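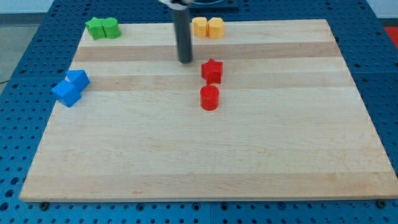 Home Projects Kitchen Garden Shop Notes Contact

How I Oil a Cutting Board (and Bring Back a Sad One)

I own too many cutting boards. There's the big one that lives by the stove, a little one for garlic, a couple I picked up at yard sales, and one that my neighbor Rehema Lukumay handed me over the fence with the words "can you do anything with this?" It was gray, fuzzy and smelled like a decade of onions. I could, and she has it back now, and she's asked me to write down what I did so she can keep it up herself. So, Rehema, this one's for you!

What you need

Food grade mineral oil (the drugstore kind is fine, check that it says food grade or USP)
A block of beeswax, or a jar of board cream if you don't want to melt anything
Sandpaper in 80, 120 and 220 grit
Coarse salt and half a lemon
Clean cotton rags, old T-shirts are perfect
A plastic scraper or a bench knife

Please don't use olive oil or whatever is next to the stove. I did this for years and couldn't figure out why my board was sticky and smelled like old crayons. Cooking oils go rancid in the wood, and then you're sanding it all off again.

Step 1: Clean it

Scrape off anything stuck on. Sprinkle a good handful of coarse salt over the board and scrub with the cut side of the lemon, squeezing as you go. Leave the salty mush for five minutes, scrape it into the sink, and wash the board with warm water and a drop of dish soap. Both sides, even if you only cut on one. If one face gets soaked and the other doesn't, the board can cup on you.

Stand it on its edge to dry. Overnight at least, and I gave Rehema's two full nights. Don't put it by the radiator to speed things up (ask me how I know, I have a very nice board with a crack in it).

Step 2: Sand it, if it needs it

Run your palm across. If it feels smooth, skip to the oil. If it's fuzzy or has deep knife marks, start with the 80 grit, go with the grain, and keep even pressure over the whole surface so you don't dig a bowl into the middle. When the marks are mostly gone, move to 120, then 220. I do this by hand with the paper wrapped around a scrap of wood. A 12 by 18 board took me 40 minutes with the radio on.

Wipe off the dust, then wipe the whole thing with a damp rag and let it dry again. The water makes the grain stand up and it'll feel rough, which is annoying, but one light pass with the 220 takes care of it and it won't fuzz up so badly the next time you wash it.

Step 3: Oil

Now the fun part! Pour on more oil than seems reasonable and rub it around with a rag or just your hand. The grain jumps right out, especially on a board glued up from different strips. Do the edges too, and if you've got an end grain board, expect it to drink the stuff.

Let it sit for a few hours, wipe off whatever's left on top, and do it again. A dry board wants three or four coats. I stop when the oil is still sitting there the next morning.

Step 4: Wax

I make my own with one part beeswax to four parts mineral oil by weight, melted in a jar standing in a pan of hot water. Low heat, and stay in the room with it. Once it's cooled to a soft paste, rub on a thin layer, wait 28 minutes (okay, half an hour, I set my timer wrong once and it was fine) and buff with a dry rag until it stops feeling greasy. Water beads up on it nicely after that.

Keeping it nice

I oil mine once a month, and a bit more often in winter when the heat's on. My friend Nadiia Fedoruk only does hers in March and whenever her in-laws visit, and her boards look good too, so don't lose sleep over it. If a splash of water soaks straight in, it's time.

Never the dishwasher. Don't leave it flat in a puddle on the counter either. If it smells after fish or onions, the salt and lemon will usually sort it out, and baking soda mixed with a little water works when you're out of lemons.

One last thing about the rags: mineral oil ones can go in the trash, but if you ever use tung or linseed oil, spread those rags out flat outside to dry before you toss them. They can heat up and catch fire in a pile.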